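手持夹爪数据采集设备采购规划
课程项目报告（第二稿）

院校：Sistadstead 理工学院 自动化专业
项目组：饰品整理采集组
指导教师：Hemi Donnelly
提交月份：六月

一、项目内容和本报告的范围

本项目做的是小件饰品的双手整理数据采集。操作者左右手各握一只手持夹爪，在铺了布的平面上对手镯、手串、项链、吊坠这类东西做拿起、移动、放下的动作，夹爪上的相机同时录像。录下来的数据交给算法组，用来训练双臂机器人完成同类任务。

算法部分由另一个小组写报告。本报告只写设备：试采阶段用了什么，哪些够用，哪些不够用，下学期正式采集要买什么，先买哪些，钱怎么分配。第一稿把设备选型和数据标注写在一起，Donnelly 老师的意见是标注部分单独成文，所以这一稿里删掉了标注工具的比较，只在第六节保留了存储的内容。

试采期间一共录了223段。下面凡是说到“试采数据”，指的都是这223段，不包括开头几次调相机时录的废片。

二、为什么选手持夹爪方案

立项时考虑过三种做法。

第一种是用实体双臂遥操作。数据和最终部署的机器人最接近，但是学院现有的机械臂固定在实验台上，搬不进居住环境，而且两条臂要跟其他课程错开时间。按采购一套新臂来算，费用远远超过课程项目能申请的额度，这个方案在第一次组会上就放弃了。

第二种是徒手操作加头戴相机。设备最便宜，一台相机就能开始。问题在于人手和夹爪差别大，拿一串珠子的时候人会用好几根手指去捻、去兜，两指夹爪做不了这些动作。算法组认为后期转换的工作量不好估计。

第三种就是手持夹爪。人握着夹爪操作，动作受到两指结构的限制，录下来的画面也来自夹爪附近的视角。设备可以装进箱子带走，换一个房间就能换一个场景。费用在前两种之间，主要花在夹爪本体、相机和易损件上。

最后定了第三种。试采用的夹爪是从学院设备室登记借出的，借期到学期末，下学期能否续借要看其他组的申请情况。采购规划就是按“不能续借”的情况来写的，如果能续借，第四节里的夹爪本体一项可以推后。

三、试采场地和物品

试采场地是一间普通卧室。床上铺蓝色格子布作为操作面，床头柜、椅子和挂着的衣服都按原样保留，不做清理。算法组希望背景里有日常房间的东西，纯色背景的数据他们已经有了。

操作物品以饰品为主，有手镯、手串、项链、吊坠和手表，另外有一个粉色铁盒作为容器。选饰品有两个考虑：一是形状差别大，有硬的环，有软的珠链，也有小块的吊坠；二是表面大多光滑反光，对夹爪指垫和相机的要求都比较高，设备上的缺点容易暴露出来。
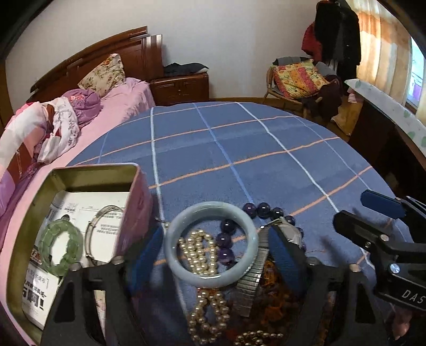 图1　夹爪对玉镯进行操作，左侧为粉色铁盒，右侧可见另一只夹爪

玉镯这类硬环的难点在指垫。环的截面是圆的，指垫和它的接触面积小，夹的位置偏一点，镯子就会绕着接触点转。操作者的办法是先让镯子靠着别的东西立起来，再从两侧夹住，熟练以后成功率明显提高。但机器人学的是录像里的动作，如果每次都要先找东西靠，学出来的策略也会带上这个习惯。所以我们把指垫列为第一优先的采购项，后面第四节有具体的选法。

珠链和手串的难点在夹取深度。夹浅了只带起一两颗珠子，整串往下坠；夹深了容易把旁边的东西一起带起来。几件饰品堆在一起的时候更明显。这个问题和指尖的宽度有关，现在用的指尖比较宽，夹大件稳，夹单股的细链就不够精确。采购清单里加了一套窄指尖，供细链和吊坠挂绳这类任务使用。

表带和珠串叠在一起的情况也录了一部分。这种数据算法组很想要，但操作者普遍反映费时间，经常要重来。

四、试采暴露出的设备问题

试采结束以后，两名组员分头把223段全部看了一遍，按设备原因和操作原因分开登记。因为设备原因不能用的有54段，操作失误的另外统计，不算在里面。这54段的原因可以归为以下几类，有的段落同时占了两类，登记时只算主要的一类。

1. 指垫滑移。数量最多。指垫用了一段时间以后表面变光，夹玉镯和金属件时打滑。我们试过用酒精擦，擦完当时有改善，用不了多久又恢复原样。设备室没有指垫备件，试采的后半段基本是在将就着用。

2. 时间不同步。左右两只夹爪的相机各录各的，靠开头拍手对齐。如果中途有一台停了再开，后面就对不上。双手配合的任务，比如一只夹爪按住铁盒、另一只往里放东西，两边差一点点都会影响使用。

3. 曝光跳变。房间里有窗，窗帘拉开的时候，夹爪转向窗户那一侧，画面会突然变暗，饰品的细节看不清。转回来又过亮。相机的自动曝光锁定功能在我们借的型号上不太可靠。

4. 供电中断。移动电源接头松动，操作者手腕一转就断电。断电会引起第二类问题，所以有些段落登记在哪一类有过争论，最后统一按“先发生的算”。

5. 关节松动。连杆上的螺钉在反复开合以后会松，指尖出现晃动。每次采集前拧一遍可以避免，但组里只有一把合适的起子，还经常找不到。
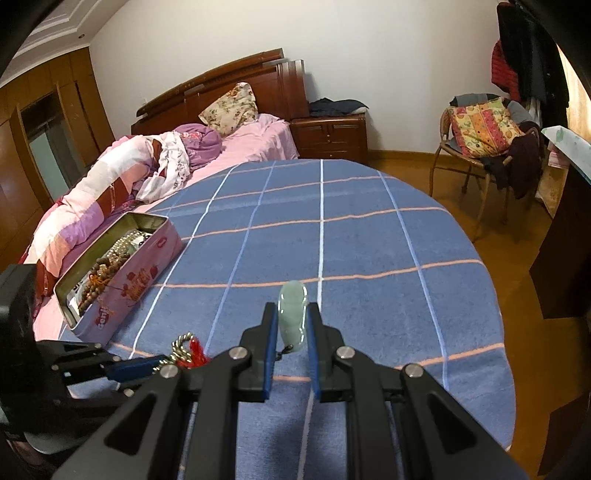
图2　夹爪与浅绿色吊坠，左侧夹爪靠近一串带红色流苏的珠子

从处理的难易来看，第四、第五类花很少的钱就能解决，第一类要持续投入，第二、第三类需要换相机或者加同步模块，费用最高。第一稿里我们把相机放在最前面，Donnelly 老师批注说，先把便宜又确定有效的买了，再谈相机。这一稿按这个意见重新排了顺序。

五、采购清单和选型说明

清单共11项，按优先级分为三批。

第一批，开学前到位：
（1）指垫，蓝色，与现用规格相同
（2）指垫，高摩擦型，同尺寸
（3）锁紧式电源线
（4）连杆螺钉和防松垫圈
（5）起子套装

第二批，正式采集开始前到位：
（6）手持夹爪本体，左右各一
（7）窄指尖
（8）同步模块

第三批，视经费情况：
（9）可锁定曝光的相机
（10）设备箱
（11）移动硬盘

下面说明几项主要的选型。

指垫。询了两家，Stubbs 有现成规格，拿货快，单价稍高；Darholm 可以按我们给的尺寸做，单价低，但是有起订量，交货也慢。我们的打算是第一批从 Stubbs 买，保证开学能用，同时请 Darholm 打样。样品用玉镯做滑移对比，如果和现成的差不多，后面的消耗量转给 Darholm。高摩擦型指垫只在 Stubbs 的目录里看到，还没有拿到实物，不确定它会不会粘起细小的珠子，先买最小包装试用。

颜色也讨论过。算法组一开始说颜色无所谓，后来看了数据又说最好不要变，新旧数据里指垫颜色不一致的话，他们要额外处理。所以清单里写明了蓝色。高摩擦型如果没有蓝色，就单独建一个数据集，不和原来的混在一起。

夹爪本体。可以买成品，也可以自己打印外壳再买连杆和转轴组装。自己做的材料费低不少，但估算下来，光打印就要占用学院打印机60多小时，还没有算打坏重来的时间。打印机是全专业共用的，期末前后排队很长。组里有组装经验的只有一个人，下学期他要去实习。综合考虑后建议买成品，打印只用来做窄指尖和电源线固定夹这样的小零件。

同步模块。目标型号是 Ukideo 的双路触发盒，能同时给两台相机发开始和停止信号。我们看了它的说明文档，接口和现用相机匹配，但没有试用过。已经写信问对方能不能借一台样机，到交稿时还没有回复。如果借不到，备选办法是在画面里加一个闪灯，每隔一段时间闪一次，后期按闪灯对齐。闪灯几乎不花钱，缺点是夹爪朝下操作的时候灯不一定在画面里，要多放几个位置。

相机。曝光问题一部分可以靠控制光线解决。试采时在窗帘拉上和拉开两种情况下都录过，拉上以后跳变少了很多。考虑到相机是清单里除夹爪以外最贵的一项，放在第三批。如果第二批采购完经费所剩不多，就继续用现有相机，采集时统一拉窗帘，并且在记录表上注明光线情况。

设备箱。现在用的是纸箱加泡沫，搬了几次以后箱底已经软了。硬壳箱价格差别很大，我们倾向于买便宜的工具箱，自己裁泡沫。

六、经费分配

课程项目的经费分两次拨付，开学拨一次，中期检查以后拨一次。第一批必须全部在第一次拨款里解决，这一部分占的比例不大。夹爪本体也要在第一次拨款里下单，否则赶不上正式采集，它会用掉第一次拨款的大部分。

同步模块放在两次拨款的交界处。如果 Ukideo 同意借样机，就在中期以后再买；如果不同意，先用闪灯，也是中期以后再决定。两种情况下第一次拨款都不用动它。

相机和硬盘放在第二次拨款。硬盘本来应该更早买，但学院服务器给每个项目分了空间，试采数据现在都放在上面，正式采集的前半段应该还放得下。移动硬盘的用途主要是在采集现场做一份备份。试采中有一次因为存储卡读取出错，差点丢掉一整个下午的数据，后来换了读卡器才读出来。所以如果第二次拨款要压缩，建议先减相机，保留硬盘。

消耗件要单独留出一部分，不和设备混在一起算。指垫的更换周期目前没有准确数据，只知道试采用的那一副撑不到结束。下学期从第一天起登记每副指垫的启用时间和使用段数，中期检查时根据登记结果调整后半段的采购量。

报销方面提醒下一届的同学：Darholm 的定制件要签加工单，走的流程和买现货不一样，审批时间更长。我们第一次询价时没有问清楚，多跑了两趟财务。询价单最好一开始就把含税价和运费分开列。

七、时间安排

六月：提交本报告，完成第一批的询价，归还借用的夹爪前再做一次尺寸测量，作为窄指尖设计的依据。

暑假：画窄指尖的图，打印第一版。请 Darholm 做指垫样品。

开学后：第一批到货验收，夹爪本体下单。到货前如果设备室还有空余，继续借用，先练操作。

正式采集前：两只夹爪装好指垫和锁紧式电源线，用同一组饰品重录一小批，和试采数据对比，重点看指垫滑移和时间同步。对比没有问题才开始正式采集。

中期检查后：根据指垫登记结果和剩余经费决定第三批。

八、没有解决的问题

窄指尖换上以后，夹爪的开合行程会有变化，算法组那边的参数要不要重新标定，目前没有结论。算法组的意见是等实物出来再说。

两只夹爪一起操作时会互相遮挡，也会在布面上留下阴影。阴影对训练有没有影响，我们判断不了，试采数据里这两种情况都有，已经在登记表里加了备注栏。是否需要补一台固定在高处的第三视角相机，组内意见不一致，没有列入清单。如果以后要加，应当和同步模块的路数一起考虑，双路触发盒只够接两台。

操作者的疲劳也和设备有关。夹爪连同相机和电源拿在手里有一定分量，连续做细链任务的时候手会抖，数据质量下降。把移动电源改到腰上可以减轻一些，但线变长以后又容易挂到布。锁紧式电源线到货以后先试长线的走法，沿小臂用魔术贴固定，效果写进中期报告。

附：分工
询价和清单整理由两名组员负责，试采数据的复查登记由两名组员负责，窄指尖图纸由一名组员负责。Hemi Donnelly 老师审阅了第一稿并提出修改意见。登记表和询价单的电子版存放在课程共享文件夹的“设备”目录下。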